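Two-arm table build, shared workshop: placement of bowl and cup

Posted by rizk_bench
Members are advised that both arms are now mounted on the black table at the Stekar workshop. The present task is to lift the cup and set it in the bowl. Comments on spacing are requested before Friday.
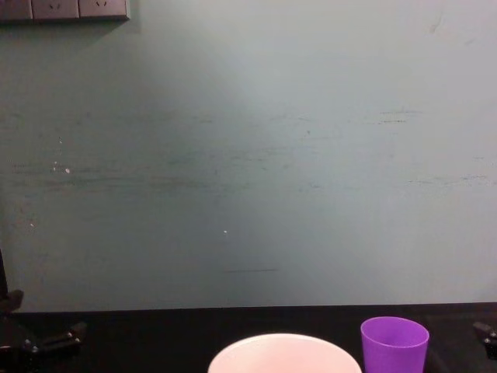
Reply 1, tgoodwin
The purple cup stands too close to the bowl. I recommend a wider gap.

Reply 2, J. Nseir
I respectfully disagree. The right gripper has clear table on its side of the cup. The spacing should stand for the first 74 trials.

Reply 3, tgoodwin
My objection remains. Please record misses separately.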